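### 4. Upgrading a Kunderon store to the June release

Read all of section 4 before you touch anything. Last update of these notes: Mon 4 March. Applies to self-hosted stores only. If Kurkness hosts your store, stop here and open a ticket, they do it for you.

**Before you start**

- Shell login for the web server, plus the database password
- Admin account with the Full role (Editor won't do)
- 8 GB free disk. Check it, don't guess
- Your Schumacher theme license key, if you use that theme. Key is in the old purchase email

**4.1 Backup**

1. Log in to admin, go to System > Tools > Maintenance. Switch it on.
2. Wait for open carts to time out. 45 minutes on default settings.
3. Stop the cron job. Comment out the line, don't delete it.
4. Dump the database:

 `kunderon db:dump --out=/backup/pre-upgrade.sql`

5. Copy the whole `media` folder and `config/local.yml` to the same place.
6. Open the dump in a pager and look at the last line. Should say `dump complete`. If it doesnt, run step 4 again.

> **CAUTION:** the built-in Export button is not a backup. Products and customers only. No orders, no tax rules.

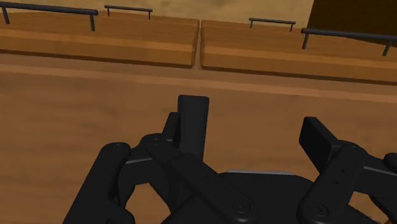
**4.2 Extensions**

Turn off every third-party extension first. Yes, all of them, the payment ones too.

1. List what's on: `kunderon ext:list --enabled`
2. Save that list to a text file. You need it in 4.4.
3. Turn them off: `kunderon ext:disable --all`
4. Clear the cache: `kunderon cache:flush`

Note: Grorerero Shipping leaves its own cache table behind. Empty it by hand (`gro_rate_cache`) or the rates on the checkout page will be stale after the upgrade. Truncate only. Do not drop the table, the extension won't rebuild it.

**4.3 Run the upgrade**

1. Unpack the release into a new folder next to the old one. Not over it.
2. Copy `config/local.yml` and `media` into the new folder.
3. Point the web root at the new folder.
4. Run `kunderon upgrade:run`
5. Leave the window open. Big catalogs sit on "Rebuilding index" for a long time with no output. Normal.
6. When the prompt comes back, check the version in the admin footer.

If it stops with error 4, file permissions. Fix the owner on `var` and run step 4 again, it picks up where it left off. Any other error: go to 4.5.

> **CAUTION:** never run the upgrade from two windows at once. There's no lock. You will get duplicate order numbers and have to restore. 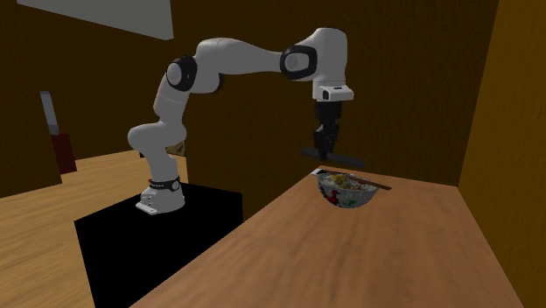 **4.4 Turn things back on**

1. Enable extensions one at a time, from your saved list. Payment first, then shipping, then the rest.
2. After each one, load the storefront and the cart page.
3. Schumacher theme: enter the license key again under Design > Theme. Old key still works.
4. Put through 2 test orders, one as guest and one logged in. Cancel both.
5. Uncomment the cron line.
6. Maintenance mode off.

Note: images missing on category pages? Run `kunderon media:resize`, then flush the cache. Still missing, check that `media` is readable by the web user.

**4.5 Rolling back**

Only if 4.3 failed, or checkout is broken and you can't find the extension causing it.

1. Maintenance mode on, if it isn't allready.
2. Web root back to the old folder.
3. Restore: `kunderon db:restore /backup/pre-upgrade.sql`
4. Flush the cache, re-enable extensions from your list.
5. Cron back on, maintenance off.

Orders placed after the backup are gone after step 3. Export them first if there are any. Keep `var/log/upgrade.log` too, support will ask for it.

Language packs: see section 5.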